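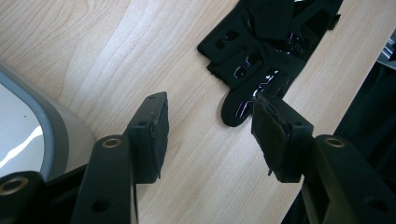
Masanobu Honda asked, after the first round of collection at the Ong site, whether a failed grasp should be thrown away or kept. It should be kept, provided that it is labeled as set out in step 8. Operators at all Skonano stations are to follow the same rule.

4.3 Recording Grasp Examples with Soft Items

This section applies to gloves, cloths, and other items that change shape when held. Rigid items are covered in Section 4.2. The station must have passed the start-up check in Section 3 before any recording is made.

Before recording

1. Sign in at the Kuso console and select the task sheet "Soft Items, Tabletop."

2. Inspect the inner faces of both finger pads. Record their condition as Good, Worn, or Replace. Pads marked Worn may be used if they close evenly along their full height.

3. Place the item on the table within reach of the gripper. Do not flatten it or straighten its fingers or corners. Other objects may remain on the table if they are entered on the task sheet.

Note: Gloves with glossy patches give bright reflections that shift as the gripper moves. Do not dim the room lights to remove them. The learning system must be given examples under ordinary working light.

Recording

4. Open the gripper fully and hold it still above the table until the console shows Ready.

5. Press Start. Approach the item at a steady pace, with both pads in view of the camera.

6. Close the pads on the fabric, lift the item clear of the table, and move it to the target named on the task sheet.

7. Open the gripper, withdraw it, and press Stop.

8. Label the example Complete, Dropped, or Missed. An example in which the operator touched the item by hand is to be labeled Void.

CAUTION: Keep the free hand away from the finger links while the gripper is closing.

CAUTION: Do not pull on loose material at the edge of a pad. Close the session and request a replacement pad.

Set size

A full set for one soft item contains 269 examples. Move the item to a new position after each example, and turn it over after every 32. Void examples do not count toward the set.

The Ellus storage unit holds 900 examples. Transfer the contents to the main store before a new set is begun if fewer than 370 places remain.

Questions about labels should be sent to Yasuo Okabe, with the station number and the example number. Labels may be corrected until the set is closed. After that point, the change must be requested on Form C and the original label remains in the record.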